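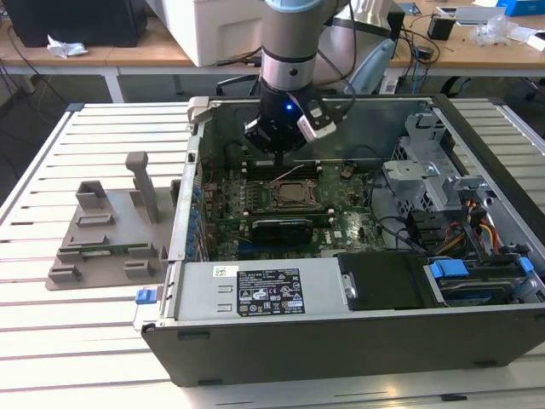

Notebook > Investing > Seller financing

October 1, 2021. Ran the lease-option numbers on the Fladilden duplex again and they finally work! Benavides wants 4 percent down as the option fee, rent credit on top, and 15 months to close. I love this structure: all of it sits out in the open like the green motherboard in a PC with its side panel off, so every piece can be poked at. Taxes come to 3922 a year (lower than I'd penciled in for June).

Still to do: ask Brurness whether the rent credit counts toward the down payment, then rerun at 8 percent.

Last updated: same day, after lunch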